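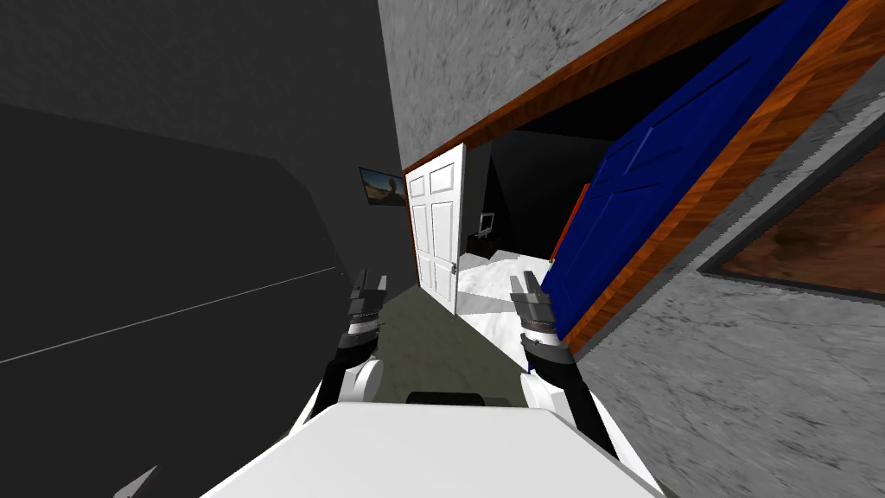 Section 4: Installing and Pairing the Hallway Sensor

The Seltby 265 hallway sensor turns on the lights connected to your Simar wall controller when someone walks past. Each controller accepts up to 14 sensors. Complete Section 3 (Wiring the Controller) before you start.

What you need

Sensor and mounting plate
Two screws and two wall anchors (in the small bag)
Two AA batteries
Pencil, level and tape measure
Phillips screwdriver
Drill, for plaster or masonry walls

Choosing a position

Mount the sensor on a side wall, 47 inches above the finished floor. At this height it picks up an adult or a child but ignores most small pets. If you have a large dog, see "Adjusting sensitivity" later in this section.

Keep the sensor away from heating vents, radiators and windows that get direct sun. Moving warm air can set it off. Do not place it behind an open door. In a long hallway with a bend, use one sensor on each side of the bend.

Note: The sensor works best when people walk across its view. At the end of a hallway, where people walk straight toward it, it may respond a second or two late.

Mounting the plate

1. Hold the mounting plate against the wall with the arrow pointing up. Check it with the level.

2. Mark the two screw holes with the pencil.

3. Drill the holes and push in the wall anchors. On solid wood you can skip the anchors and drive the screws directly.

4. Screw the plate to the wall. Stop when the screw heads are flush. Overtightening will bow the plate and the sensor will not click into place.

CAUTION: Check for hidden wires and pipes before drilling. Cables often run straight up from a switch or an outlet, so do not drill directly above or below one.

Fitting the batteries

5. Slide the back cover down and lift it off.

6. Insert the batteries, matching the + and - signs. The light on the front blinks green twice.

7. Replace the cover. Leave the sensor off its plate for now - you will need the button on the back.

CAUTION: Do not mix old and new batteries. Do not use rechargeable cells.

Pairing with the controller

8. On the controller, hold MENU until the display shows PAIR.

9. Within one minute, press and release the button on the back of the sensor. The light blinks amber while it searches.

10. Wait for a steady green light. The controller shows the next free sensor number.

11. Press OK to save, then push the sensor onto its plate until it clicks.

If the display shows code 801, the controller did not receive a reply. Move the sensor to within six feet of the controller and repeat steps 8 to 10. Once paired, it can go back to its final position.

Adjusting sensitivity

The dial under the front lip has three positions: LOW, MID and HIGH. It is set to MID at the factory. Use LOW for homes with large dogs. Use HIGH only in wide hallways, as it shortens battery life.

After any change, leave the hallway for two minutes and walk back in at a normal pace. The lights should come on before you are halfway along.

Replacement plates and screw bags are sold by Brzozowska Electrical Supply in Cadovport. Quote the part number printed inside the back cover.

Continue to Section 5 to set the light timer.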